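Drondmont Ceramics Shop, bench notebook
2022-02-02

Kiln 2, glaze trials, continued from the November pages.

Opened the kiln at 9 this morning. Pyrometer read 300 when I first looked in at the peephole, so I left the lid down and did paperwork until it had dropped enough to handle the shelves. Junaid had offered to crack it last night and I asked him to leave it. The Suven clay body has dunted on us twice from fast cooling and I don't want a third shelf of halves.

Eight test tiles in this batch, all the same clay, all dipped by me on Monday. Base recipe is the Rizvi satin white from the old binder, with the whiting brought down in steps and the talc brought up to match. Silica unchanged.

Tiles 1 to 3: too glossy, same as before. Runs on tile 2 stopped short of the foot.
Tiles 4 and 5: closest to what we want. Smooth to the thumbnail, no cutlery marks from the spoon test. Tile 5 has two pinholes near the top edge where I think I held it with the tongs.
Tile 6: good surface but slightly gray next to 5. May be the thicker coat.
Tiles 7 and 8: dry. Pencil line stays on after scrubbing, so no use for tableware.

Going ahead with 4 and 5. Next batch splits the difference between them and repeats 5 with a thinner dip. I also want one tile of each on the Skekside stoneware, which has more iron in it and will probably push everything toward cream.

Cone packs: the witness cone on the bottom shelf was down flat, top shelf only bent to two o'clock. That is a bigger gap than in November. Elements on the top ring are tired — I measured them and they are reading high. Replacement set is on the shopping list. Until it comes, tests go on the middle shelf only, and nothing for customers goes on top.

Specific gravity of the bucket was low this morning. It had settled hard and somebody had topped it up with water. Please write on the lid if you add water. I took a jug off the top after it settled and will check again tomorrow.

Kiln meter at close of firing: 3,851. Copied to the sheet by the door.

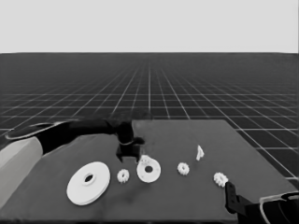
Waqas Orakzai
Glaze and firing technician

Left to do this week:

Mix 4/5 blend, small bucket, sieve twice.
Bisque the Skekside tiles with Junaid's mugs, middle shelf.
Kiln wash on the two half shelves. Grind off the drip from tile 2 first.
Freeze and boil test on tiles 4 and 5, three rounds. If there is crazing I will have to bring the silica up after all and most of the above gets repeated.

Junaid Abbasi asked whether the satin will take the blue underglaze. Don't know. I brushed a stripe on one spare tile and put it on the rack by the sink — please don't move it until it is dry.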